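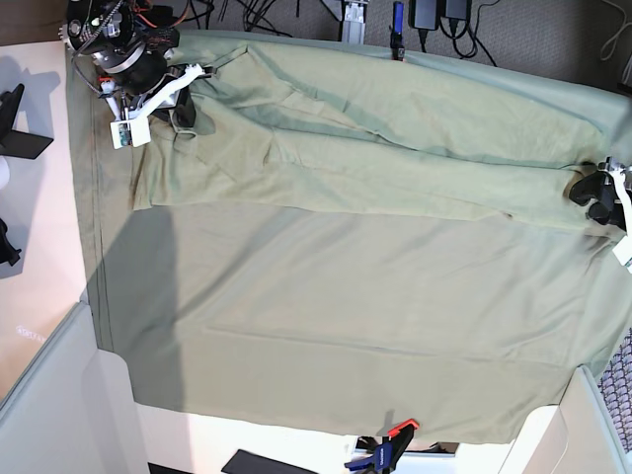 Mwanahawa Kioko had folded 1,138 times by the morning the woman from Ornano came to watch.

She stood where she always stood, with one control in each hand, and when she moved her wrists the arms moved theirs. Grip both ends, lift, carry, lay down, let go. Then she pulled the cloth flat and did it over again. The machine kept all of it, including the bad ones, unless she pressed the pedal with her left foot.

"You can talk to me," she said. "It doesn't record that."

Beatrice Rugemalira had a notebook but hadn't written in it. She had run the finishing room at Laizer for years, before Ornano bought it, and she was looking at the cloth and not at the arms.

"You fold like my aunt," she said.

"Is that good?"

"She was slow. She never had to do one twice."

Mwanahawa laughed and missed the corner. She pressed the pedal, backed the right arm off and closed its fingers on nothing, to see that they still met square. 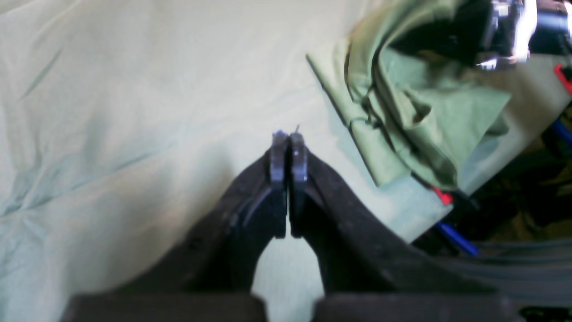 The fingers closed, over the pale cloth.

"What did it do wrong?" Beatrice asked.

"Nothing. I did. I came in too high."

"And if you'd left it in?"

"Then it learns to come in too high."

Beatrice wrote that down. Out on the landing somebody was dragging a trolley, and they both waited for it to pass.

They wanted 1,257 good folds by the end of the day. Mwanahawa had been at it since August, first with towels and then with anything Ornano sent over, and her shoulders ached at night in the shape of the work. Sometimes she woke with her hands held out in front of her – thumbs pressed to fingers, carrying something to the middle of the bed.

"Can I try?" said Beatrice.

It wasn't allowed, strictly. Mwanahawa held the pedal down with her foot and gave her the controls.

The arms jerked, then steadied. Beatrice frowned at them the way you frown at a new girl on her first shift. She went in low, lower than Mwanahawa would have dared, and swung the right arm across quicker than anyone was supposed to. 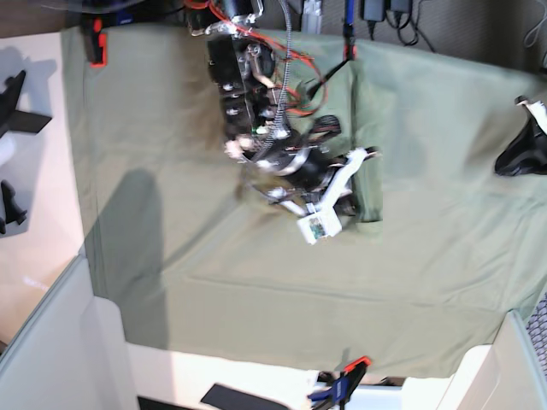
The right arm on the move, over the green.

It took her 6 tries. On the last one the edges lay together and there was hardly a crease between them. She let go of the controls one finger at a time.

"Is that in there now?" she asked.

"No. I had my foot down."

Beatrice looked at the fold for a while. Then she reached over, shook it out and smoothed the cloth with the flat of her hand.

"Take your foot off," she said.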